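Rakomik hand-held gripper: three months in, and what it did to our budget

I should say up front that I came to this tool as the person who signs the purchase orders, so if you're looking for torque curves you'll want a different review. Our shop in Brenham does small sorting and packing jobs, and we had been saving for an arm since last year. The quote we liked from Saraç left us 3,090 dollars for everything that goes on the end of it, and I wanted to know what we needed before I spent a penny of that – hence the hand-held version first.

I'm so glad we went in that order. You squeeze the handle, the fingers close, and within an afternoon you learn which of your parts are going to be easy and which will make you miserable. We carried ours over to Nariscombe as well (our second site, much smaller) and had the folks there try it on their own bins. They came back with a list of 203 items sorted into yes, no and maybe, and that list has been worth more to me than any brochure.

The good points: it's light enough to use all morning, the fingers come off with ordinary screws, and the box had a spare set in it, which I hadn't expected at that price. The instructions are short but clear, and I read them with my coffee.

Now the grumbles. The handle is made for a bigger hand than mine, and my wrist let me know by lunchtime. Shipping took 3 weeks when I'd been told 2. And please do leave room in your budget for extra fingers! I put down one set per site and had to go back and ask for more, and that's never a fun conversation in February, when everybody else is asking too.

Would I buy it again? Yes, and I'd buy it earlier, before getting any quotes on arms at all. We ended up choosing a smaller arm than the one I had penciled in, and the difference is paying for a proper table and some decent lights.

Smooth, round things were the group I worried about most, so they got a good long turn between the black fingers. 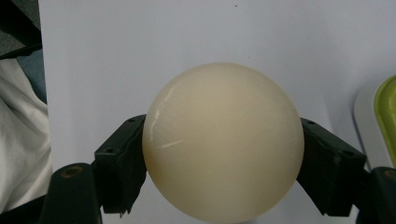

What to put on your order

One hand-held unit per site, two spare sets of fingers for each, and a little set aside for shipping. Ask for the delivery date in writing, and try the handle on first if you can get near one.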